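2026年8月31日

夏休みの最後の日です。朝から部屋の片付けをしました。九月になる前に、机の上と、流しの横の棚をきれいにしたかったのです。日本語の日記も一週間書きませんでしたから、今日は少し長く書きます。

最初に白い台をふきました。この台は春にHoltcombeという店で買いました。中古で、値段は1,188円でした。安いですが、表面がつるつるしていて、私はとても気に入っています。白い色は汚れがすぐ見えるので、毎日ふかなければなりません。国の母の家では茶色い机を使っていました。茶色の机はコーヒーをこぼしてもあまり分かりませんでした。どちらがいいか、まだ決められません。

ふき方は自分で考えました。ぬるいお湯300ミリリットルに洗剤を少し入れて、布をよくしぼって、奥から手前へふきます。そのあと、かわいた布でもう一回ふきます。前は洗剤を入れすぎて、白い跡が残りました。白の上の白い跡は、正面から見ると見えません。横から見ると見えます。それで今は、顔を台の高さまで下げて確認します。大家さんが見たら変な人だと思うかもしれません。

本や封筒やペンは全部、床の箱に入れました。箱はCokeckと書いてある引っ越しの箱で、まだ捨てていません。中に何を入れたか忘れるといけないので、紙に書いて貼りました。「封筒」という漢字の「筒」を間違えて、二回書き直しました。
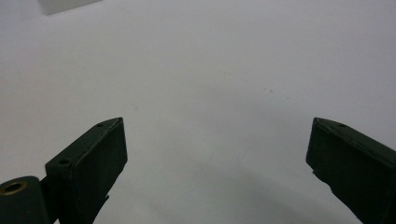 白い面。下のほうは影で少し灰色です。

白というのは、むずかしい色だと思います。日本語の本に「真っ白」という言葉がありましたが、よく見ると、明るいところと暗いところがあって、同じ白ではありません。灰色に近いところもあります。「灰色っぽい白」と言ってもいいでしょうか。「白っぽい灰色」とは意味が違いますか。今度、教室で先生に聞いてみるつもりです。

昼ごはんは、そうめんをゆでました。一人なのに200グラムもゆでてしまって、半分は夜に食べることにしました。冷蔵庫に入れたら固まって、夜、水で洗ってほぐしました。味は昼のほうがよかったです。

午後は棚の番でした。いちばん上の段にFledemonの紅茶の缶があって、ふたを開けたら、お茶ではなくて古い切手とボタンが入っていました。自分で入れたはずですが、ぜんぜん覚えていません。切手は一枚ずつ見て、きれいなものだけ残しました。ボタンは青いシャツのボタンに似ているので、捨てないで缶に戻しました。でも青いシャツは、もう国に送ったかもしれません。

二段目には皿と、Pasaribuの香辛料の袋を並べました。袋はすぐ倒れるので、空のびんに立てて入れました。びんの口がせまくて、大きい袋は入りませんでした。それは洗濯ばさみで閉じて、皿の後ろに置きました。においが少し強いですが、国のにおいに似ていて、いやではありません。棚の板も同じ洗剤でふきました。角のところは布が届かないので、わりばしに布を巻いて使いました。

夕方、バスに乗って不燃ごみの袋を買いに行きました。123番のバスはなかなか来なくて、停留所で単語を覚えました。「片付ける」と「片付く」の違いは、もう大丈夫だと思います。部屋を片付けました。部屋が片付きました。でも床の箱はまだそのままですから、「部屋が片付きました」は少しうそです。

箱の中身は明日、机の引き出しに入れます。引き出しの中も先にふいたほうがいいですが、洗剤がもうあまりありません。帰りに買えばよかったです。

明日から授業が朝九時に始まります。教科書をかばんに入れて、もう寝ます。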